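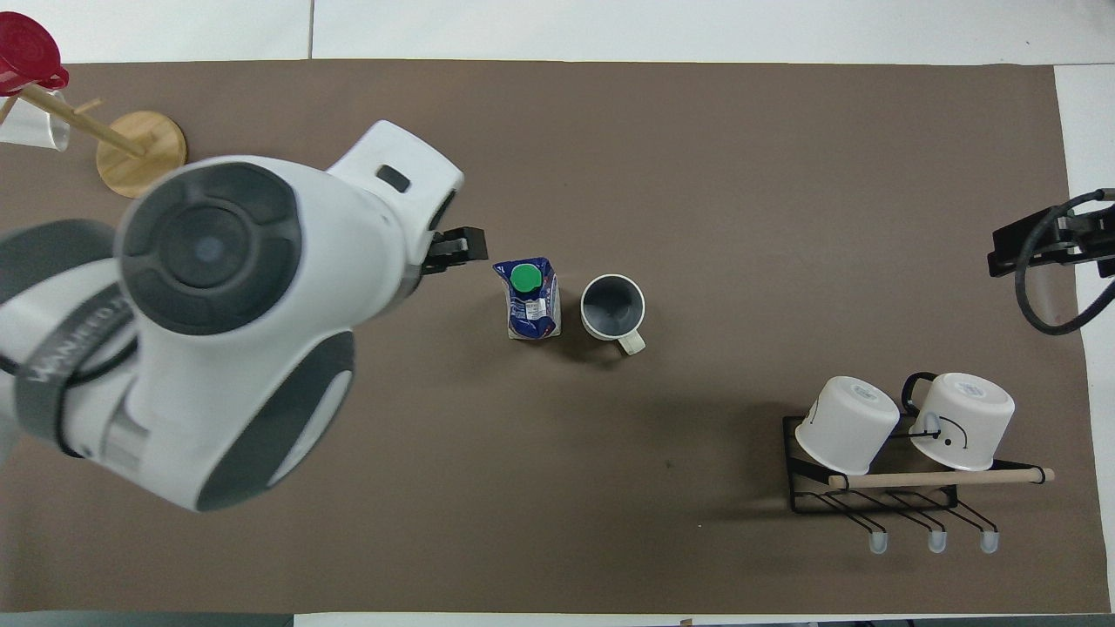
Marex Two-Arm Tabletop Bundle

From Hotlow, the equipment people in Zunasville
Page last updated 12/5/25

Congratulations on having a budget, or at least on having been told you might get one. The Marex bundle is our most requested tabletop setup, and also the one people most often order wrong. Please read the whole page before sending us a purchase order. It is shorter than the return form.

What comes in the crate

Two jointed arms with matching bases
Two black two-fingered grippers, fitted before shipping
One wrist camera for each arm
Base clamps, cable guides and a bag of ties
One brown work mat
Rewi control software, first year included
A printed setup guide, in the crate lid where you will throw it away

What does not come in the crate

The table. We get asked this a lot, usually by someone standing in a lobby next to a crate. Buy one that doesn't wobble. If you can rock it with your hip, so can an arm, and the arm will do it all afternoon.

You will also need a computer, lighting you can control, and things to pick up. Kitchen items are the usual choice: mugs, cartons, a rack, a mug tree. They are cheap, they come in awkward shapes, and your accounting department will question every one of them. Put them on a single line called "test objects" and move on with your life.

Choosing one arm or two

One arm costs less and takes up less room. It is plenty if your work is picking something up here and setting it down there. Two arms make sense when one has to hold while the other pours, hangs, opens or straightens.

Buyers who can't decide tend to order one arm in November, when the money is about to expire, and the second in spring, when it has to be begged for. The bundle is cheaper than that route. It is also cheaper on shipping, as two crates cost twice what one crate costs — a fact we have had to explain more than once.

Planning the space

Leave clear table on every side of the mat. Arms swing out behind themselves when they reach down in front, and whatever is parked back there will find out. Tall items such as a mug tree do best near an edge of the mat, where an elbow is less likely to take an interest.

Run the cables before you bolt anything down. Then move each arm slowly through its full reach and watch for loops that go tight. A cable with slack looks messy in the brochure. A cable without slack looks worse in the repair quote.

Sunlight deserves a line in your plan too. A stripe of it moving across the mat can upset a camera setup that worked perfectly at breakfast. Blinds are the best money you will spend on this project, and they come out of the building budget if you ask nicely.

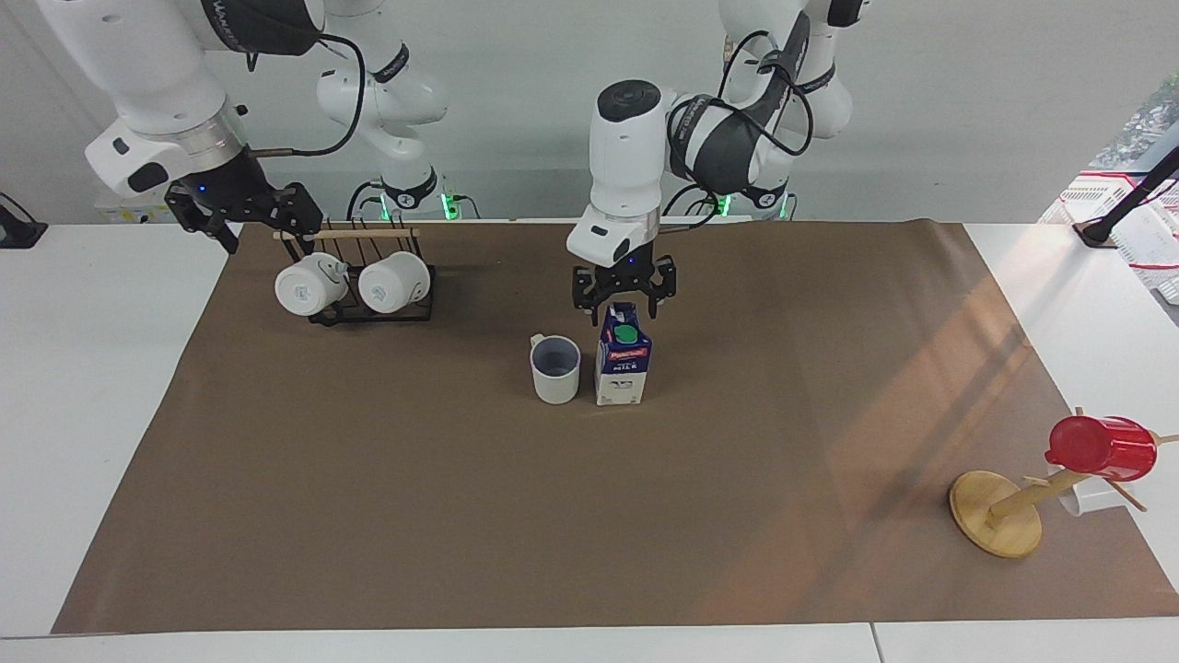
Can we start with one arm and add the second one later?

The second arm can be added whenever you like, provided you choose the two-arm version of the Rewi software at the start. Switching versions later means a new license and another round of setup.

Costs people forget

Gripper finger pads: $200 a set. They wear down. Order a spare with the bundle.
On-site setup: $500 within Zunasville. Farther out, we quote by distance and by how we feel about your parking.
Rewi renewal, two-arm version: $1000 a year, starting in year two.
Mugs: your problem. Order more than you think is dignified.

Lead time and warranty

Standard bundles ship in 3 weeks. Custom colors are not available, and asking a second time doesn't change the schedule. The warranty covers arms, bases and grippers for 3 years of normal use. Normal use does not include lifting the table, lifting a coworker, or "seeing what it would do."

How to order

Send us your table measurements, the door width at your receiving entrance, and a short list of what you want the arms to handle. We will reply with a written quote. If the list says "everything," we will reply with a phone call.

Quotes are good for one month. Pickup from our Zunasville counter is free, but bring a second person and a real vehicle.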